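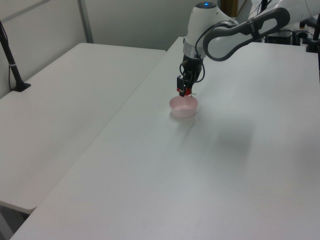
*A small pink bowl on a white tabletop.*

**Favton to run fruit box scheme through the winter**

SKOKBERG, October 1, 2020 – Favton, the fruit and vegetable wholesaler, will keep its weekly fruit box scheme going through the winter for the first time. Boxes will be delivered in Skokberg, Gitberg and the villages on the road between the two towns. Orders are open now.

The scheme began in April as a summer service and was due to close at the end of September. By then Favton had delivered 2,370 boxes, and 230 households had asked to stay on the list if deliveries carried on. The company has taken on a second van and more cold storage at its Skokberg depot to make this possible.

The winter box will be different from the summer one. Apples and pears will come from farms near Gitberg for as long as their stores last. Oranges, clementines and lemons will be bought in from December. Soft fruit such as strawberries, raspberries and blackcurrants will be supplied frozen, in bags of 600 grams, picked and frozen this summer by growers who already sell to Favton.

Customers can choose between two boxes. The small box holds enough fruit for one or two people for a week and includes one bag of frozen fruit. The large box is meant for a family and includes two. Vegetables can be added to either box from a separate list, which changes every fortnight. Prices for both boxes stay as they were over the summer, and delivery is free within the area covered.

Boxes are made of plain cardboard and are collected on the next visit if left outside folded flat. The frozen bags travel in a lined pouch with an ice pack. Customers are asked to hand back the pouch and the pack as well – a small charge is added to the next bill for any that are not returned.

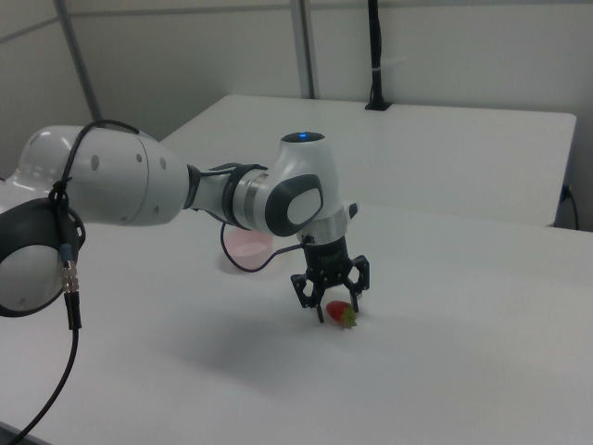

## Recipes from Bakhtiari

Each box will come with a recipe card from Bakhtiari, the café and bakery on the market square in Skokberg. The first six cards have been printed and cover the weeks up to the middle of November. They include a baked apple pudding, pears poached in tea, a strawberry and oat crumble made straight from the freezer, and a blackcurrant sauce to go with cold meat.

The recipes have been written for an ordinary home oven and use ingredients most people will have in the cupboard. Where a recipe contains nuts, eggs, milk or wheat, this is marked at the top of the card. Bakhtiari will also sell the crumble and the pudding by the slice in the café, using fruit from Favton.

## How to order

Orders can be placed by telephone, on the Favton website or in person at the depot counter. The order for a given week must be in by noon two days before delivery. New customers will be told their delivery day when they sign up, as this depends on where they live. Households already on the list do not need to register again, but should confirm which size of box they want for the winter.

A standing order can be paused for holidays at any time. There is no minimum number of weeks and no fee for leaving the scheme.

The depot counter will keep its summer opening hours until the clocks go back. After that it will close an hour earlier in the afternoon. Single bags of frozen fruit will be on sale there while stocks last, whether or not the buyer takes a weekly box.
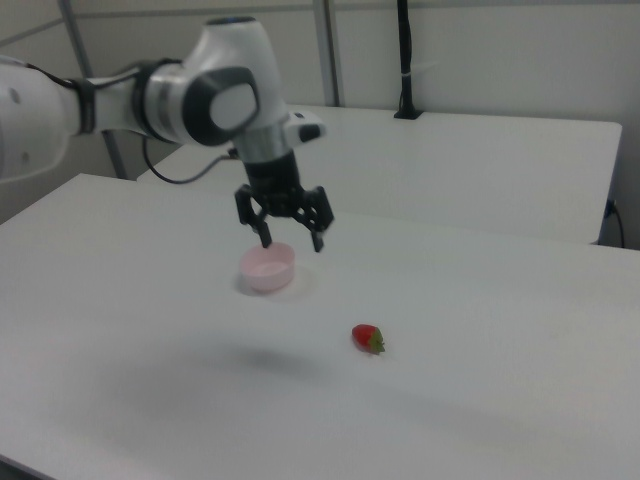 **Can frozen strawberries be used in place of fresh ones?**

They work well in crumbles, jam, sauces and smoothies, and can go into the pan or dish without being thawed. They turn soft once thawed, so fresh fruit is a better choice for decorating a cake or for eating whole.

**What happens if an item runs out?**

Favton will replace it with another fruit of the same value and put a note in the box. Customers can list up to three fruits they would prefer never to receive.

**Will deliveries be made over Christmas and New Year?**

There will be a break of about two weeks. The dates will be printed on the delivery note in the last box before the break, and standing orders will start again by themselves in January.

## About Favton

Favton is a fruit and vegetable wholesaler based in Skokberg. It supplies shops, schools and cafés in the district and has offered home delivery since this spring.

**Press contact:** Favton press office, Skokberg depot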